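Home | Threads | Archive | Log in

Re: jars in bins

> Do the Nanetti bins hold up on an open table, or do they slide all over?

They stay put! I've had mine lined up since December, yellow next to red, and I love it. Two jars stand in the red one and I can spot the lids from the door. Best sorting I've done in 30 years of hoarding buttons.
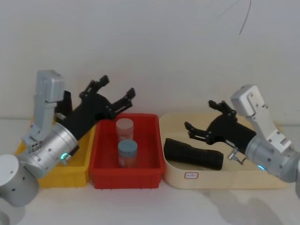
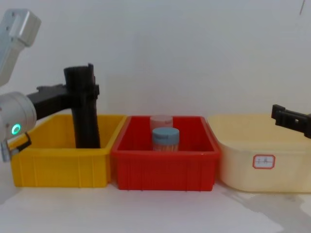

Yellow bin on the left, red one beside it with the jars

Get the ribbed kind if you can, the rim is so nice to grab!

2 replies | 200 views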